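Gudstead Tabletop Objects
Version 2
Last edited Tuesday, March 12, 2019

What is in the set

Gudstead Tabletop Objects is a written record of small things and the places they get put down in: cups, trays, lids, boxes, rolls of tape, bowls, drawers. Each record pairs one item with one holder and says how the item sat in it. There are 249 records in this version, up from 200 in the first. Everything is kept in one file, records.csv, with the longer notes in the notes folder.

The set was started at Gukatton as a way to agree on words. Two people sorting the same shelf would write "in the ring," "on the ring" and "leaning on the ring" for the same thing, and the old Clorkstead list was full of entries that could not be compared. Most of the work since then has gone into the position column.

Items and holders

Items are small enough to pick up in one hand. Blocks, cubes, spools, caps, markers, clips and keys make up most of the list. Open shapes are kept apart from solid ones, since an open cube catches on an edge in ways a solid cube does not. The green lattice cube is the reference item for open shapes. It is 3D-printed, with thick bars around square windows, and it has a record with nearly every round holder in the set.

Holders are anything with a rim, a lip or a hole. A roll of masking tape laid flat counts as a ring holder. It has a wall, a center opening and no floor of its own, so whatever goes in is standing over the table. Use the holder name tape_roll for masking tape and write the color of the tape in the notes, not in the name.

Position words

in - the item is fully below the rim
part_in - some of the item is below the rim and some is above it
on - the item rests on top of the rim and does not go below it
lean - the item stands outside the holder and touches it
out - no contact

A cube with one corner down in the opening of a tape roll and the rest above it is part_in. Whether a hand or tool is still touching the item goes in a separate column, held, with the values yes, no and unsure. Please use unsure freely. A lot of records have it.

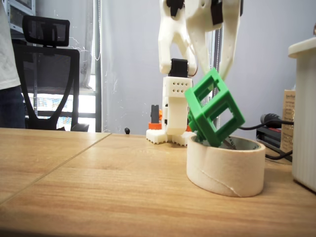 One comment on the first version said that part_in was far too wide, and that a cube sunk nearly to its top bars should not share a word with one that has only a corner past the rim. The same comment asked for a percentage.

We tried percentages on a batch of records and the numbers did not agree from one reader to the next, least of all with tilted items. The tilt column was added instead. It takes flat, tilted or on_corner, and together with part_in it separates most of the cases the comment was about. The wording of part_in is unchanged from version 1, so old records can still be read.

Columns in records.csv

record - a whole number, never reused
item - short name from items.txt
item_shape - solid, open or soft
holder - short name from holders.txt
holder_shape - ring, cup, tray, box or other
position - see the list above
tilt - flat, tilted or on_corner
held - yes, no or unsure
surface - what the holder stands on
nearby - other things on the same surface, in any order
notes - free text, may be blank

The table

Surface is filled in for every record, even when it seems dull. Wood patterns are easy to mix up, so write what it looks like and stop there: oak_pattern is fine, oak is only for a table somebody has checked. If the top is made of joined boards, say so in the notes and say which way the seam runs. Light and shade on the table are not recorded unless a shadow makes the inside of the holder hard to read, as it often does with rings and deep cups.

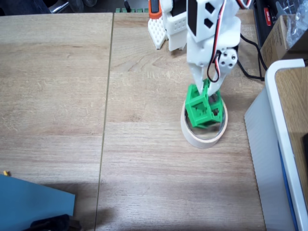
Nearby things go in the nearby column with the plainest name that is certain. Flat_object with a color is better than a guess between a box and a binder. Cables are listed as cable with a color, one entry per cable. Tiny pieces are listed as small_piece. Do not leave things out because they look like clutter - one use of the set is finding out which clutter ends up next to which holders.

Known problems

The notes folder is uneven. Records taken over from the Clorkstead list have short notes or none, and their tilt values were filled in later from the old text. Record 1925 is not an error. The Clorkstead numbers were kept, and they start high and have gaps.

Soft items are thin on the ground. Sponges and cloths change shape once they go past a rim, and the position words do not fit them well.

Holder names were cleaned up in November. If you have an older copy, roll, tape and tape_ring should all be read as tape_roll.

Adding records

Copy the last row, change the number and fill in every column except notes, which can stay blank. Check items.txt and holders.txt before making up a new name. Send changes to the Koval folder as a separate file, with one line at the top saying which surface you worked on.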